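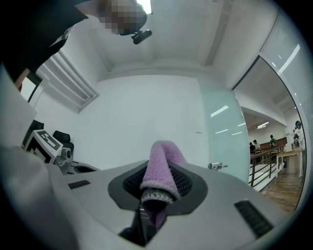

Purple fleece in the jaws of the Nisier, seen through its own camera.

Mar 4, 2023

I have been trying two hand-held grippers side by side, the Nisier and the older Nemard. Both are the kind you carry about and work by hand, with a wide-angle camera on top, so whatever you pick up gets recorded from the gripper's point of view. I wanted to know which one I would rather use for soft things. Hard things are easy with either.

The Nemard is the lighter of the two and I like the trigger better. The trouble is the view. Its lens is narrower, and once the jaws close on a bit of cloth you can see the cloth and very little else. Our tracking software, Inthanon, needs something fixed in the background to work out where the gripper is, and it kept losing its place.

The Nisier sees nearly everything. The picture at the top takes in the ceiling, the blinds, the marker on top of the unit on the bench, and people out in the hall past the railing. Straight lines bend badly near the edges, but Inthanon copes with that once the lens has been calibrated. The calibration took me 3 attempts. The first two were my own fault, as I had loaded the settings for the other lens.

Over the week I saved 189 clips with the Nisier and fewer with the Nemard. Ohemaa Issahaku went through them and threw out the ones where the tracking had jumped. Most of those were Nemard clips. She also pointed out that I hold the Nisier too low, so its body fills the bottom half of the picture. I have not found a grip that fixes this without hurting my wrist.

Fleece is a fair test, I think. It squashes, and it is hard to tell by feel when you have a proper hold on it. Thin cotton was worse with both.

The Firnum controller is still in its box. I hope to get to it before May, when I have to give the Nemard back.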